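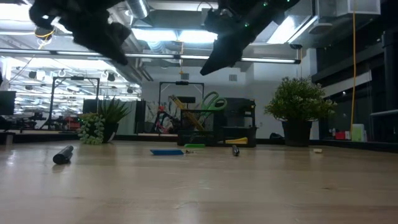 ZORDALE, July

The Zordale Adult Learning Trust has confirmed that its evening programme will move to the former Değirmenci building at the start of the autumn term, following the end of the lease on its present rooms in Mill Street. The decision was approved by the board at its summer meeting and has been communicated in writing to all enrolled learners and teaching staff.

The programme will open with 35 courses, five more than were offered last year. The additional courses are bookkeeping for sole traders, Turkish for beginners, furniture repair, an introduction to local history and a second group in English for speakers of other languages. The last of these had a waiting list throughout the spring and will be taught on two evenings a week.

Melahat Ekinci, chair of the board, said that the move had been under discussion for a long period and that the Trust had considered several other sites in the town before reaching agreement with the owners.

"Our learners asked for a building they could reach by bus after work, with rooms on one level and doors that stay open until the last class has ended," she said. "We are satisfied that the Değirmenci building meets those requests. The board wishes to thank the staff in Mill Street, who have kept the full timetable running while the arrangements were being made."

Classes will begin at 6.15 pm and finish no later than 9 pm. The reception desk will be open from 5.30 pm on every teaching evening. Learners who need to arrive earlier, for example to use the study room before class, are asked to speak to reception in advance so that the side entrance can be unlocked.

Course fees will remain at their present level for the whole of the coming year. The reduced rate will continue to apply to learners who receive income-related support, to those in full-time education and to those over the age of 61. Learners who qualified for the reduced rate last year do not need to supply their documents again unless their circumstances have changed. Payment may be made in full at enrolment or in two parts, with the second part due by the middle of the term.

Responsibility for the timetable has passed to Serpil Saraç, who was appointed head of programmes in the spring. Ms Saraç previously taught English at the Trust and has led the languages section for the past four years. She succeeds Necati Tokgöz, who has retired from the post but will continue to teach the advanced bookbinding class.

Ms Saraç said that the timetable had been arranged so that courses commonly taken together would no longer fall on the same evening. Learners had raised this point in the annual survey, particularly those wishing to combine a language with a practical subject. Numeracy and English classes will be placed side by side in the week for the same reason.

"We have also looked again at the length of the break," she said. "Twenty minutes will be allowed in all classes of two hours or more. Tutors have been asked to keep to it, so that those who rely on the later bus can plan their journey home."

The number 5 bus stops outside the building and runs until 9.40 pm. Parking at the rear is limited and will be reserved for blue badge holders and for tutors bringing materials. Other drivers are advised to use the public car park in Mokar Road, where charges do not apply in the evening. Bicycle stands are being installed by the main entrance and are expected to be ready before the first week of teaching.

The Trust's small lending library will also move. Books on loan at the end of the summer term may be kept until the new premises open and should then be returned to reception. No fines will be charged for the period of closure. Daniyal Bhutto, the librarian, has asked borrowers to check the label inside the front cover, as a number of titles belong to the county collection and must be returned to the county library by the date shown.

Continuing learners may enrol by post or at the Mill Street office during the final fortnight of July. Enrolment for new learners will open in August. Places are allotted in the order in which completed forms are received, and forms without a signature cannot be accepted. Applicants for the language courses above beginner level will be invited to a short placement interview, which may be held by telephone where attendance is difficult.

An open evening will take place at the Değirmenci building before the start of term, when tutors from all sections will be present to answer questions. İlker Yalçınkaya, who represents learners on the board, will be available throughout the evening to hear comments on the new arrangements. The date will be displayed at the Mill Street office and sent to all those on the mailing list.

The Mill Street office will close to visitors at 4 pm on the last working day of August. Post addressed to Mill Street will be forwarded until the end of the year. The Trust's telephone number will not change.

Copies of the full course list are available from the office, from the town library and from the health centre. A large-print version can be supplied on request.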